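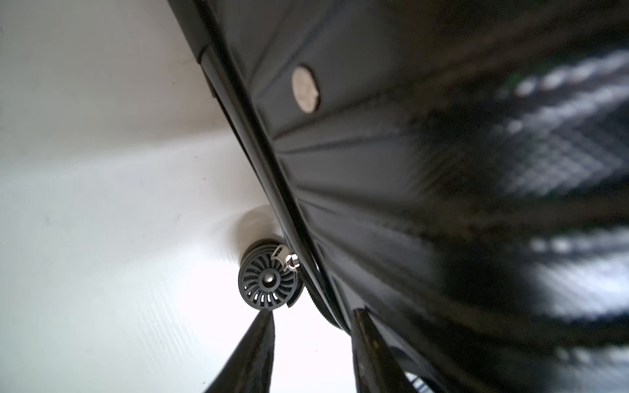 The Jivon wrist camera's view of a ribbed black housing, with both gripper fingers just below the fan grille.

Wolton opens orders for the Jivon wrist camera kit this October

We've been dying to talk about this one! I've spent most of the year at Wolton working on Jivon, our add-on camera kit for two-finger grippers, and orders finally open in October.

Jivon sits at the robot's wrist and looks out past the fingertips, so you get a close view of the part you're working on (fan grilles, cable runs, all the fiddly stuff). Glossy black plastic used to drive me up the wall, and we put a lot of evenings into how the kit deals with reflections.

In the box you'll find the camera, 2 mounting brackets, a cable and a card with 256 GB of storage for your recordings. It plugs into our Kurup controller, and if you already own one, the update is free. The first batch is 2000 kits, all built at our Illach shop, and I'm told the packing tables are already full.

The kit weighs about 90 grams less than our old one, and my own test arm is a lot happier for it! Existing Wolton customers can order through their usual sales contact. Everybody else, write to the Illach office and ask for the Jivon price sheet.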